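Skallstead Home & Hearth Boards > Furniture and Finishes > Pale tabletops: would you do it again?

maple_and_moss
Hello everyone, and apologies in advance, I do go on a bit. We are finally replacing the kitchen table (the old one came from my mother-in-law and has one leg that has been glued more times than I can remember) and my heart is set on something very pale. Creamy, almost pink in some lights, with lots of movement in the grain. My husband thinks we'll regret it by December. We have two boys, a dog, and a great fondness for beets. Do tell me whether I'm being foolish!

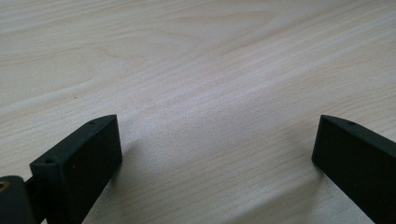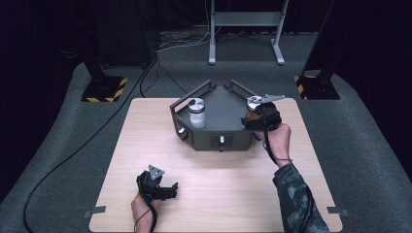 Same pale wood grain in both.

Reply 1 – Reece D.
Welcome! You aren't foolish at all. We've had a light table for 8 years and I'd buy it again tomorrow. Crumbs hardly show, dust hardly shows, and the room feels twice as big on a gray morning. What does show is anything red or purple, so your beets might be a problem, but I keep a damp cloth on the faucet and wipe as I go. My wife says I wipe before people have finished eating. She may have a point.

Reply 2 – birkett_colin
I'm going to be the grump here, sorry. We had a pale table for three winters and I was glad to see it go. It wasn't the stains so much as the glare. Our window faces south, and by ten in the morning there was a bright stripe right across the middle that you couldn't read a newspaper next to. In your first picture the middle looks washed out in just that way. If you have a big window, please ask about a matte finish before you hand over any money.

Reply 3 – maple_and_moss
Oh, that's useful, Colin, thank you. I hadn't thought about glare at all, I only thought about beets. Our window faces east, so we'd get it at breakfast and then be fine for the rest of the day, I suppose? The shop in Greenwood has one in a satin finish for $196 more than the glossy, and I had brushed that off as the salesman being a salesman.

Reply 4 – Jade Ashworth
Satin, satin, satin! I would pay the difference and eat soup for a month. We went glossy in our first apartment and every fingerprint from every child in the building was on that table, or that's how it felt. The satin one we have now gets a wash with plain dish soap and warm water, then a dry towel, and it has come through two birthday parties and a papier-mâché volcano.
One more thing – pick your chairs at the same time. We bought ours later and could never match the wood, so we gave up and painted them green. I love them now, but it took me a while.

Reply 5 – birkett_colin
Jade, I'd agree on satin over glossy, but matte is better still. Satin still throws the light back when the sun is low.

Reply 6 – Jade Ashworth
And matte holds on to grease, Colin! My sister has matte and there's a shadow where the butter dish lives that she can't get out with anything. I suppose it depends on whether you'd rather squint or scrub.

Reply 7 – prasanna_s
Chiming in from the wood side of things (I refinish furniture on weekends, mostly for cousins). Before anyone argues over sheen, find out whether it's solid, veneer or a printed surface, and ask to see the edge. I can't tell from photos and I wouldn't trust anybody who says they can. If it's solid you can sand out the butter shadow in an afternoon. If it's veneer you have to be very gentle, and if it's printed you don't sand it, full stop.
For solid or veneer I've been happy with the Gallix wax, a thin coat in spring and another in fall. Keep the beets on a plate.

Reply 8 – Reece D.
Seconding the part about edges. Ours turned out to be veneer, and I only learned that when I went at a wine ring with sandpaper. There's a fruit bowl over that spot now and it stays there.

Reply 9 – maple_and_moss
You're all so kind, and I've been reading these out loud over supper. The boys voted for the green chairs, so thank you for that, Jade! I'm going back to Greenwood with a list: see the edge, ask about matte, and sit at the table with my back to the window and then facing it. My husband has asked me to add "look at dark ones too," so I've put it at the bottom in small letters.
Does anyone know if felt pads are enough on a tile floor, or do I need the rubber kind?

Reply 10 – prasanna_s
Rubber on tile. Felt picks up grit and falls off by summer.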